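The Year I Stopped Buying Baskets

February 8, 2023

I own too many containers. I have known this for a while, the way you know your car needs an oil change, but it took moving into a smaller apartment last November to make me do anything about it. The new place is on a street everybody calls the Alley (it's wide enough for a bus, so don't ask me), and it has one closet. One! My old place had four, plus a weird cupboard over the stairs where I kept the things I was going to deal with later.

So I packed up the kitchen first, and in the boxes marked KITCHEN there were maybe three boxes of kitchen. The rest was stuff for holding other stuff. Bread baskets. A tin for tea that had batteries in it. Trays I'd bought for parties, still with the stickers on. I sat on the floor and laughed, and then I was kind of mad at myself, and then I ordered a pizza.

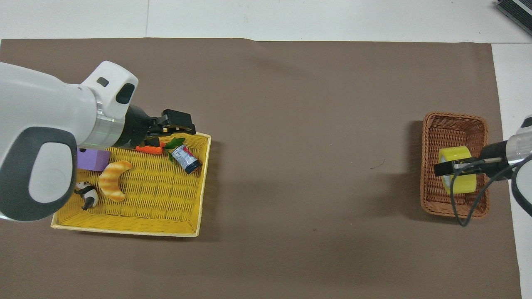 My mother kept everything in the box it came in. Sewing things in the sewing box, buttons in the button jar, and that was about it for storage in our house. When she ran out of room in the button jar she gave some buttons away. I've thought about that a lot this winter. I never once gave away the buttons - I went out and got a second jar, and then a cute basket to put the two jars in.

It's very easy to do, I think, if you like stores. I love stores. There's a home goods place near my old apartment called Delacroix where I used to spend whole Saturday mornings walking up and down with a coffee, touching things. Everything there looks like the life of a calmer person. You pick up a linen-lined bin and for a minute you really believe that you'll be somebody who rolls her scarves. I have never rolled a scarf. They're in a heap on top of the dryer right now, and they were in a heap on top of a different dryer before that.

Anyway, I made a rule. For 100 days I wouldn't buy anything whose job was to hold something else. No bins, no jars, no hooks (a friend argued with me about hooks, and she had a point, but I kept them on the list). If something didn't fit, it had to go or something else had to go.

The first week was fine because I was too tired to shop. The second week I got an email from Prestis, the catalog people, with a sale on drawer dividers, and I had the thing in my cart before I'd even sat down. I deleted it and went and looked at the drawer. It had 7 can openers' worth of junk in it, by which I mean it had rubber bands, takeout menus, a candle stub and the charger for a phone I gave away years ago. I threw out most of it. The drawer closes now.

The pantry took a lot longer. I'd always decanted things, rice and flour and lentils all in matching canisters, and I thought it was saving me money somehow. Well, it turns out - sorry, I'm going to say it plainly - I'd been buying lentils on top of lentils for years, since the canister was never quite empty and never quite full. I ate a lot of lentil soup in December. If you put a carrot and a good squeeze of lemon in it you can get through a surprising amount before you start to dread it.

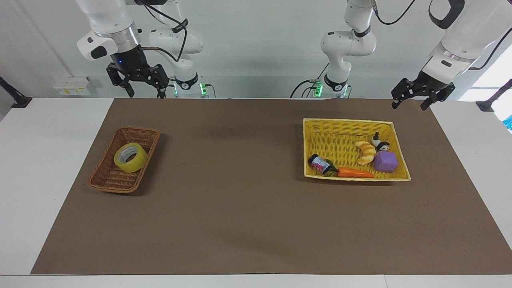
Two white arms at the back edge of the work surface.

Around the middle of January I started giving things away for real. My building has a shelf by the mailboxes where people leave whatever they're done with, and I'd carry down a couple of baskets on my way to work and they'd be gone when I got home. I loved that! I kept hoping I'd see one in somebody's arms. I did see my old bread basket once, sitting on the ledge of a window on the second floor with a plant in it, and it looked so much better there than it ever did with me.

I kept five. One for onions, one for mail, one for the dog's leashes, and two that I just like. The big Dovinex tub with the lid stayed too, since the winter blankets have to go someplace and I'm not a saint.

The closet is still too small. I can't fit the vacuum in it unless the ironing board comes out, and I have bruised the same shin on that ironing board all winter long. I'm thinking about selling it. I can iron on a towel on the table, like I did in college, and then there might be room for the scarves.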